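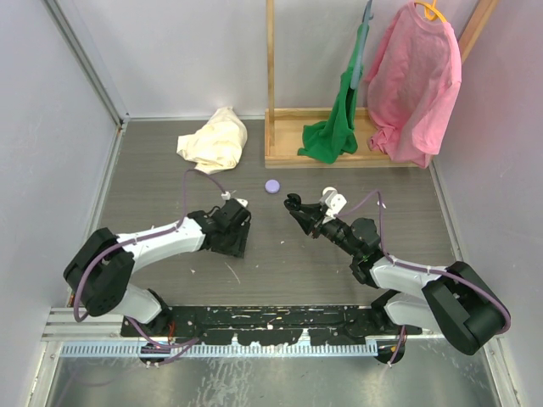 Budgeting for a two-arm bench cell -- what gets left off the quote?

Posted by Okard_bench

I'm putting together an equipment request for a small two-arm cell for handling clothes on hangers and small loose parts. The arms themselves are priced and I'm fairly comfortable with that number. What I can't work out is how much to set aside for everything else: frame, panels, cabling, spare fingers, the bench top. The request has to go in by March and I only get one go at it this financial year. Our shed is in Gretley, so freight isn't quick. What did you underestimate?

Posted by Nel

Cables and fingers, in that order.

Work out the cable run with the arm fully stretched and then fully folded, and buy to the longer of the two. If a cable goes round the outside of the elbow it needs slack there, and slack has to go somewhere when the arm folds up. Put in for a complete spare set per arm. They're cheap next to a week of waiting.

Fingers are a consumable. Matte black ones show scuffs along the edges early on, and that part is cosmetic, but tips wear as well and you notice it first on smooth rounded items. 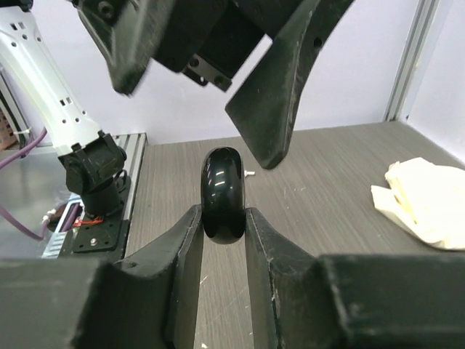
I'd allow 8 spare fingers for the first year and see how many are left. Check whether your supplier sells fingers singly or only with the whole gripper. Ours came from Arkby and were only sold in pairs, so keep that in mind when you write the quantity.

For the frame, go with slotted aluminium profile. You will move things, and you don't want to be drilling each time. Our profile, corner brackets and bolts came to $1560 before panels, and I'd put it on its own line so it doesn't get trimmed out of "miscellaneous".

Posted by gripfit101

Agree with the above. I'd add a second bench top. A wood-grain one gets scratched and you'll want to swap it eventually -- have it cut at the same time as the first so the holes match.

Also hangers, racks and garments. Someone has to buy them and it's never in the equipment budget. We had to raise 2 separate purchase orders for coat hangers.

Posted by toolroom_west

Depends what you're doing with it. Get three quotes.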